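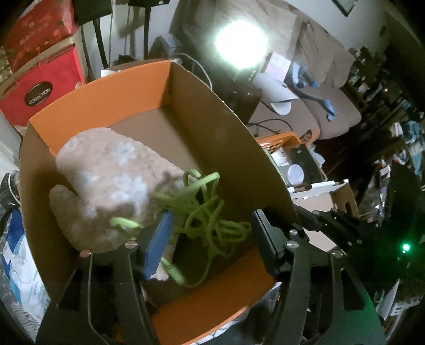 How to record a box-unpacking set with the Ukura hand-held gripper

By Kelechi Ojo
Updated Tue 15 January

Ukura sells its hand-held gripper as a kit: the gripper, a camera mount, a charging lead and a year of the Hivora upload service. You hold the tool, do the job with its two fingers, and the recording goes up as training material for a robot arm. I have had the kit for long enough to get through several sets with it. This guide covers one kind of set, picking soft and tangled things out of an open box at home. The printed manual only covers blocks and cups, and the settings for those don't carry over well.

What you need

- The Ukura gripper, fully charged
- A phone or laptop with the Hivora app
- One open cardboard box, wide enough that you can turn the fingers inside it
- One soft item, such as a mitten or a small plush toy
- One long, flexible item, such as a charging cable
- One small, stiff item
- A second box or a crate to put things in

The kit costs $593 with the year of service included. After that the service is $5 a month if you want to keep uploading. The gripper still records without it, but you have to move the files yourself.

Step 1. Set up the space

Put the box on the floor or on a low table. Floor is easier on the wrist, in my experience, but harder on the knees. Turn the box so that no wall faces you square on. With one corner toward you, your forearm can come in over the low point and the linkage on the side of the gripper doesn't catch on the cardboard.

Leave the rest of the room the way it is. Hivora asks for lived-in rooms, and a sofa, a shelf full of bottles or a pile of other boxes behind your work is fine. What you should put away is anything with a name, an address or a face on it. The reviewers reject those clips and you lose the whole run, not just the part where the letter was showing.

Step 2. Sort out the light

Use the room light you normally have. If a bare lamp sits straight ahead of you it will wash out part of the picture, so turn the box or move the lamp if you can. Hivora will accept a bright patch in the background as long as the inside of the box is clear. Check this in the preview before you start. Deep boxes are worse than shallow ones here, and a dark inside is worse than a colored one.

Step 3. Pair and zero the gripper

Open the app, choose New set, and wait for the gripper to show up in the list. Then:

1. Close the fingers all the way and hold for a count of three.
2. Open them all the way and hold again.
3. Tap Save zero.

Do this again after every battery change. The manual says it isn't needed. I skipped it on my first two sets and the finger width drifted enough that both came back.

While you have the fingers open, look over the screws on the linkages. They loosen with use. A small hex key comes in the kit, and a quarter turn is usually enough. If you go tighter the fingers stop moving smoothly.

Step 4. Load the box

Lay the soft item in first, spread out. Put the stiff item next to it, on its edge if it will stand. Drop the cable in last, from a little height, so it falls in loose coils over the other things. Don't arrange it. Clips in which the cable has been laid out by hand look different from the rest, and Indira Devadiga on the support desk told me those get marked down.

Strong colors help. A bright cable is much easier to follow in the preview than a black one, and the gripper fingers are black too.

Step 5. Pick

Start recording, wait a second with the fingers above the box, then go in.

Take the cable first. Bring the fingers down on either side of a bundle of coils and close slowly. If you grab by the plug, the rest drags and tends to pull the soft item along with it. Lift straight up until the last loop is clear of the rim, then move across to the second box and let go.

For the soft item, go for an edge or a seam. Fleece and plush squash flat under the fingers and slip out if you pinch the middle of a thick part. A thumb on a mitten makes a good handle. Close until the fabric stops moving, then a little more.

The stiff item is the easy one. Line up the fingers with its long sides and lift.

If you drop something, keep recording and pick it up again. Dropped and recovered items count as a full run. Stopping in the middle does not.

Step 6. Check and upload

Watch each run once at double speed. Delete any in which your free hand went into the box. Then tap Send. A set can hold up to 400 runs, but I would keep them far smaller. A set is reviewed as one piece, and one bad habit can sink all of it.

Common problems

The app says "width lost." The fingers were shut too fast for the sensor. Zero again and go slower.

The cable hooks on a finger. Open fully and tip the tool away from you. Don't shake it.

The linkage scrapes the box. Cut the near wall down by an inch or two, or use a wider box.

Is it worth buying?

For paid recording, it depends on how much you plan to do. Balakrishnan Devadiga, who looks after the Hivora accounts, gave me 2,000 accepted runs as the point where the higher pay rate starts, and I am not there yet. For a small lab or a hobby arm it is good value, and the files open in the Adebisi viewer without converting.

The weak points are the grip pads, which pick up lint from anything fuzzy, and the weight. My wrist is done after half an hour. Oana Mihăilă uses the Arno wrist strap with hers and likes it, but I haven't tried one. Ukura says new pads are due in February. Until then, wipe the old ones with a damp cloth between sets and let them dry before you zero.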